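Setting shadow map resolution and bias for small indoor scenes
Henrique Azevedo
Updated Nov 6, 2021

Shadow maps fail in two common ways on small scenes: the edges turn into stair steps, or lit surfaces pick up stripes. The two faults have different causes and the settings that fix one tend to make the other worse. Work through the steps in order.

The menu names are those of the Wedach renderer. Fostik uses the same terms except where noted.

Before you start

Save a copy of the scene. Turn off ambient occlusion, bloom and any denoiser. Set the key light to full strength and disable the fill lights. Leave textures on, but switch normal maps off until the last step.

Step 1. Fit the light volume

A directional light renders its depth map over a box. By default Wedach sizes that box to the whole level, floor plane included. If the floor plane is 30 meters wide and the objects sit within 2 meters of the origin, most of the map is spent on empty floor.

Open Light > Volume and choose Manual. Shrink the box until it just encloses the objects that cast shadows. Receivers may extend past the box. Casters may not, or their shadows will be clipped. 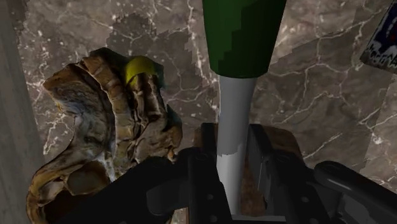

Stepped edges are easiest to judge on smooth, curved surfaces in a single color. A patterned floor hides them. Move the view close to a rounded object and look along the boundary between light and shade. If the steps are the same size everywhere on screen, the map is too coarse. If they grow only toward the camera, the volume is acceptable and cascades will help more than resolution.

Step 2. Raise the resolution

Go up one power of two at a time, starting at 1024. Check frame time after each change. On the test scene (Bouazza kitchen set, 42 casters) going from 1024 to 2048 was worth the cost. Going to 4096 was not, once the volume had been fitted.

In Fostik the value is set per project under Quality, and the per-light field is ignored unless Override is checked.

Step 3. Set the bias

Set constant bias and slope bias to zero. Stripes should appear on surfaces at a shallow angle to the light. Raise slope bias in small increments until the stripes are gone from curved surfaces, then raise constant bias until they are gone from flat ones. Stop there. Too much bias detaches the shadow from the base of the object, and thin parts such as handles may lose their shadows altogether.

Step 4. Filter

Choose PCF and set the kernel to 3x3. Filtering softens steps but does not add detail. If a 5x5 kernel still shows steps, return to step 1. Wide kernels also need more bias, so repeat step 3 after any change.

Step 5. Restore the scene

Turn the normal maps back on, followed by the fill lights and post effects.

Known problems

Wosach exporter builds before 19 write the light volume in centimeters. Multiply by 0.01 on import or use a later build. The May build also drops the slope bias value without a warning, so enter it again by hand.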